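Diromex restarts sorting arms after gripper fault, but questions remain

IKVILLE, Thursday, June 8, 2023 — Diromex has put its tabletop robot arms back to work at its Ikville test site, five weeks after one of them failed to release an object and then swung back toward an operator's chair with the gripper still shut. The chair was empty. The company calls the matter closed.

It may be a little early for that. According to a two-page summary the company released this week, the arm was partway through a routine pick-and-place run when the gripper stopped answering commands. The controller logged the drop as complete anyway and moved on to the next step. An operator hit the stop button. The summary does not say how long that took.

Diromex blames a worn connector and a software check that trusted the command it had sent without asking the gripper for its position. The connector has been replaced, the check has been rewritten, and the company says the arm has since made 1,128 pick-and-release cycles without a repeat.

"We found it, we fixed it, we tested it," said Dilani Patwary, who runs the test program. "I'm comfortable standing next to it."

Rochelle Benavides, a machine safety consultant at Cirkham, is less comfortable. She read the summary at the request of a customer and said the number sounds bigger than it is. Diromex's own plan, written before the fault, called for 2,000 cycles after any repair to the gripper or its wiring. Nothing in the summary explains why the company stopped short.
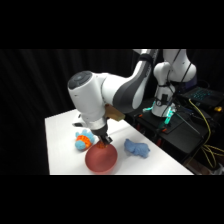
She also wants to know what was being picked up. Soft, light things dropped into a bowl put very little strain on a gripper, Benavides said, and a clean record with those says little about heavier parts. Patwary said heavier loads will come later, in July, once the first customer has signed off.

That customer, the parts supplier Baptiste, would say only that it has asked for the full log from the 72 hours before the fault. Diromex has agreed to hand it over but has not given a date.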